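Looking After the Table Linen After a Wedding at Home

16/06/2023
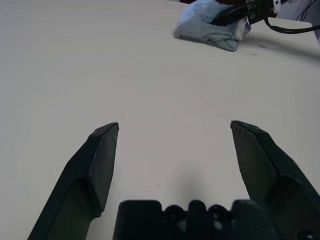
A pale, smooth tabletop with a crumpled light blue towel on it.

Hiring linen for a small reception is easy enough, but plenty of couples buy their own and want to use it again. These tips come from readers in Temley and Murkirham who hosted the meal in a garden or village hall.

Before the day

Wash new cloths once before you use them. Shop starch makes them slide about and stops the fabric soaking up spills. Iron them slightly damp, then roll them round a cardboard tube. Folded cloths need ironing again, and you won't have time that morning.

Measure the table with its leaves out. A drop of 12 inches at the sides suits a sit-down meal. Longer looks smart for the cake table but gets caught under chairs.

During the meal

Keep a small box by the kitchen door with salt, soda water, white paper towels and a blunt knife. Coloured napkins can leave dye behind, so don't dab with those.

Red wine: blot, then cover with salt. Leave it alone until the plates are cleared.

Candle wax: let it go hard. Scrape off what you can, put brown paper over the rest and press with a warm iron. Change the paper as it fills up.

Buttercream: lift it with the knife and keep the cloth away from hot water until the grease has been treated with washing-up liquid.

Lily pollen: never rub it. Use sticky tape, or ask the florist to snip the stamens out beforehand — most will do it if you mention it when you order.

Afterwards

Shake the cloths outside and check for pins, confetti and place cards. Soak stained ones overnight in cold water. Wash no more than 4 large cloths in a load, or 2 if they are heavy cotton.

Paper confetti runs when it gets wet. Pick it off dry, even the tiny bits.

Storing

Line a drawer with plain tissue and put the cloths in unstarched. Plastic bags trap damp and turn white cotton yellow. Ours came out in February for a christening and only wanted a quick press.

Next: Drying a bouquet in a spare cupboard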